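Shop > Furniture Care > Oils and Waxes > Tamuno Table Oil

Products Guides Stockists Contact Cart

Tamuno Table Oil, Clear Satin

Made by Zamine. Sold in a half-pint tin and a quart tin.

Tamuno is a wipe-on oil for wooden tabletops, desks, benches and shelves that are used indoors. It is thin enough to go on with a rag and dries to a low satin. It can be used on bare wood or over an older oil finish that has worn through in places. It is not made for floors, decks or anything that stays outside.

The oil has a slight amber tone. On walnut and cherry you may not notice it. On maple, ash and birch the wood will end up a little warmer than it was when sanded, and it will keep getting warmer over the first year. If you want pale wood to stay pale, ask us about the Tamuno White, which has a small amount of pigment in it. 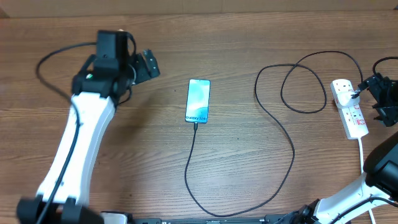 The most common question we get is how much to buy. A quart does 75 square feet with two coats on a hardwood that has been sanded properly. Softwoods drink more, especially on the first coat, and end grain drinks more again. A half-pint is enough for most desks. If you are doing a dining table with leaves, buy the quart and keep what is left for touch-ups. Once opened, a tin should be used within the year. Press the lid down all the way around and store it upside down for a minute before putting it back on the shelf, so the oil seals the rim.

Before you start

Work out what is already on the table. Put a few drops of water in a spot that gets a lot of use. If the drops sit up in beads and stay that way, there is still a finish there, and if it is varnish or lacquer it has to come off before you use this oil. Tamuno will not soak through varnish. It will sit on top and stay tacky, and you will have to wipe the whole thing down with mineral spirits and begin again. We take several calls a month from people who have done this.

Veneered tops can be oiled. Go easy on the sanding. Older veneer is thicker than new veneer but it is also more likely to be lifting at the corners, so glue those down first. Printed wood-look surfaces cannot be oiled at all, as there is nothing for the oil to soak into.

Sand with the grain, starting at 120 grit and finishing at 180. You can stop there. Going finer makes the surface feel nice before oiling but closes it up, and the first coat won't take evenly. Vacuum the top, then wipe it with a rag that is barely damp and let it dry. 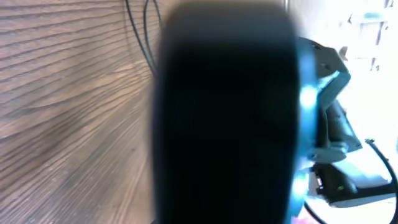
Brown wood grain seen close up, with two thin black cables.

Applying the oil

Stir the tin. Don't shake it. Pour a small puddle on the wood and spread it with a lint-free rag, working along the grain. Leave it 20 minutes. If any areas have gone dull in that time, add a little more oil to those. Then wipe everything off with a clean dry rag until the surface no longer feels wet. Most of the bad results we see come from leaving too much on.

Let the first coat dry overnight. In a cold or humid room give it a full day. Rub the surface lightly with a gray pad, dust it off, and put on a second coat the same way. A third coat is optional and adds a bit more sheen.

You can set light things on the table after two days. Hold off on hot dishes, wet glasses and tablecloths for two weeks. Rubber feet on lamps, speakers and power strips can leave a mark on any fresh oil finish, so keep those off for the same two weeks, or put felt under them.

Rags used with this oil can heat up and catch fire on their own. Soak them in water and lay them flat outside to dry before throwing them out. Never leave them balled up in a trash can.

Everyday care

Wipe with a damp cloth and dry afterward. A drop of dish soap is fine. Avoid spray polish with silicone in it, which will cause trouble the next time you oil. A table that gets daily meals will want a fresh coat about once a year. A desk can go longer.

White rings from cups are usually in the top of the finish. Rub the spot with a little oil on a gray pad, wipe it dry, and leave it overnight. Black marks are a different problem. They come from metal and water together and go down into the wood, so they need sanding out, or oxalic acid if they are deep.

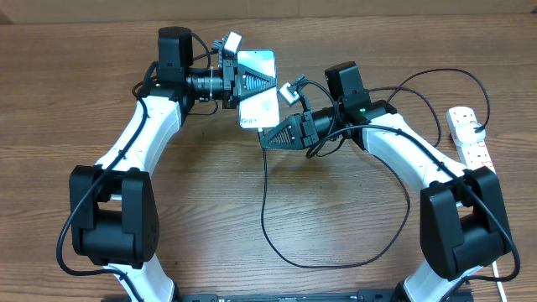

Small scratches can be treated the same way as rings. For a dent with no torn fibers, lay a damp cloth over it and touch it with a warm iron for a few seconds at a time, then let the wood dry for a day and re-oil the patch. It will look darker than the rest for a week or two and then blend in.

Details

Item number: 203
Finish: clear satin
Drying time between coats: overnight
Recoat pad: gray, sold separately
Clean up: mineral spirits
Storage: above freezing, lid tight
Minimum working temperature: 50 degrees F

Customer notes

"Used it on a walnut desk and a pine shelf. The desk took two coats and the shelf took four. Would have liked that in bigger letters on the tin." Noel Navarro

"Smell was gone in three days with the window open. The satin is flatter than I expected but I've come to like it." Pacita Lacson

"Second tin. First one skinned over, my fault, lid wasn't on right." Wilfredo Tagle

Ordering

Tins ship by ground only and cannot go by air. You can pick up at our Clondthorpe counter or order through Plullport Hardware. For trade quantities, write to Ifigeneia Moschos at the Clondthorpe office. The White will be back in stock in March.

Page updated 12 February 2020

3 comments Share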